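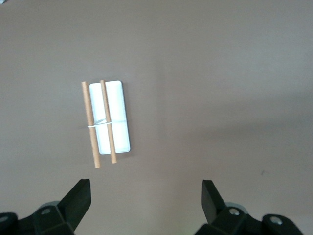 In Defense of the Bare Table
by Jussara Furtado

I want to make a case for clearing the table. All the way, I mean, down to the surface, every single day, even when you're tired and even when you know perfectly well it'll be covered again by breakfast.

I wasn't raised like this. In my mother's house the table was where everything lived: mail, thread, a bowl of keys that fit nothing, the good scissors, the bad scissors. We ate around it all. If you needed room for a plate you pushed, and whatever fell off the far side belonged to the floor until somebody stepped on it. I loved that house and I'm not knocking it (Mom, hi). But I was 36 before I ate dinner at a table with nothing on it except dinner, and I remember thinking, oh, so this is how big it is!

What changed me was a small white tray. I bought it at Szewczyk, the housewares place on the corner that always smells like candles, and I had no plan for it. It's plain, with rounded corners and a little lip. The first week I put a pair of wooden sticks on it, the kind I use for stirring paint and propping up seedlings and (once) fixing a blind, and they hung over the end and looked silly. And I left them that way. They're still too long for it, and I still put them there.

I think that's where most tidying advice loses people. My sister-in-law swears by Clultari, those snap-together drawer boxes where every item gets a slot its own exact size. She gave me a starter set in March. I spent an entire evening measuring spoons. By the next morning I owned a lemon zester with no slot and I felt like I'd failed at something. A tray forgives you. Stuff can stick out over the edge and it's still on the tray, you can still pick the whole business up with two hands and carry it to the counter, and the table is clear. Done.

The other half of my system is a cloth. I'm picky here. I want terry, I want it small, and I want it in a color loud enough that I can find it under a newspaper. Blue is best. My friends who buy those beautiful oatmeal linen ones from Zirkska are always hunting for them, and then they end up using a paper towel.
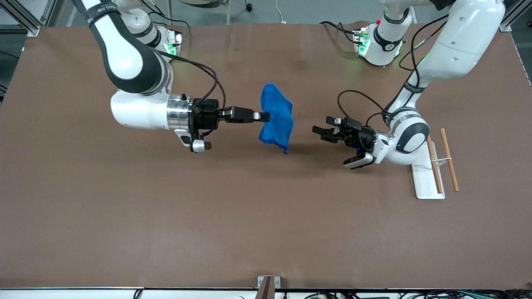

Punside, Issue 2

And please, don't fold it. I know! I've had arguments about this. A folded cloth on a table looks like a decoration, and I've noticed people will walk right past a decoration with jam on their hands. A crumpled one gets grabbed. Pick it up by the middle, let the corners hang, give the table one long swipe away from you and one back, and toss it by the sink. I've done this something like 1000 times by now and it still takes less time than finding the lid to the butter.

There's a brown paper school of thought too, and I've come around to it for messy days. Roll it over the entire table, tape it underneath, let the kids or the glue have at it. My only complaint is that people leave it on for a week and start treating it as the table. Then the piles come back. Pull it up the same night, even if there's a nice drawing on it. Cut out the drawing.

My mother came to stay last spring and watched me clear everything off after supper. She didn't say a word. Then she set her keys down right in the center, so I slid the tray under them and went to bed.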